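About Tradstead

Model making for architects, planners and anyone with a building in mind

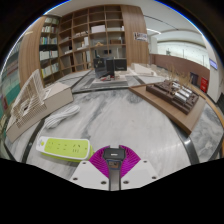 How we started

Tradstead began at a kitchen table in Zurnbridge, with two people, one cutting mat and a library extension that had to be shown to the parish by Monday. Wayne Ross had spent a good many years drawing buildings for other people and had come to the view that most of his clients couldn't read a plan (and were far too polite to say so). Ravinder McKinnon had trained as a furniture maker and was looking for something smaller to do with her hands. The library model was made of card and a great deal of patience, and when it was put down in the hall people crouched to look in at the windows. The two of them have been chasing that crouch ever since!

We moved out of the kitchen the following August, into the upper floor of the old Tanoli building, and we are still there. The stairs are steep and the kettle is slow, but the daylight is lovely and we would be sorry to leave it.

What we make

We make physical models of buildings, streets and bits of landscape, at any scale from a single room to a whole neighbourhood. Some are for planning meetings, some are for exhibitions, and a fair number are for people who are about to build a house and would like to hold it first.

No two look quite alike, and we like it that way. A model can be a thin white lattice, open all the way through, with a sloping top, so that what you notice is the structure and the air inside it. Or it can be a dense dark grid of little blocks on a wooden board, where no single building matters very much and the pattern of them together is the whole story. We'll often suggest one approach over another when we first talk, though you are very welcome to disagree with us, and plenty of people do.

Bases get more thought here than you might expect. Plain cardboard is light, cheap and easy to carry on a train, and it suits a study model beautifully. A wooden board costs more and weighs more, but it gives a finished piece something to stand on and it forgives being moved from room to room. Ravinder has strong opinions about grain direction and will share them if asked.

For planting we keep a cupboard of dried grasses and stalks, gathered on walks and left to dry in jars on the landing. Pale, wispy stalks behind a dark model do a lovely job of softening the edge, and they're far kinder to the eye than green sponge.

The big round table

Almost everything we do passes across the round table at some point. It has a grey and white marble pattern and came to us from a restaurant that was closing down, and getting it up those stairs took most of a morning. We bought it as a stopgap while we looked for a proper workbench. The proper workbench was never bought.

A round table turns out to be a very good shape for talking over a model. There is no head of the table, so clients, makers and the odd curious child all find a place, and everyone gets a different side of the building to look at. We tend to have more than one project out at once, with the power strip and a coil of cable among them, and visitors often end up asking about somebody else's model before we've got round to their own. We don't mind a bit.

Working with us

Most projects begin with a chat and a rough sketch. Drawings are helpful but you don't need a full set, and we have started from less than you would believe, including a photograph of a barn and a very good description over the telephone. A simple study model usually takes 30 working hours, and a detailed presentation piece nearer 56. We'll tell you early on which one we think you need, and what it will cost, before any card is cut.

Delivery within Zurnbridge is included and one of us will bring it ourselves. For anywhere further off we pack each model in a Desska crate, which you can send back to us or keep for storage.

Schools and evening classes

We run a model-making club for local schools during term, and an evening class for grown-ups who fancy a go. To date 34 pupils have finished a building of their own design, among them a swimming pool for dogs and a very convincing bus station. No experience is needed for either group and all the materials are provided.

Come and see us

Visitors are always welcome, though it's best to ring first so that we can clear you a chair. You'll find us on the upper floor of the Tanoli building, 59 steps up from the street door, and we will gladly come down to you if the stairs are a difficulty. Just mention it when you call and we'll bring the models with us.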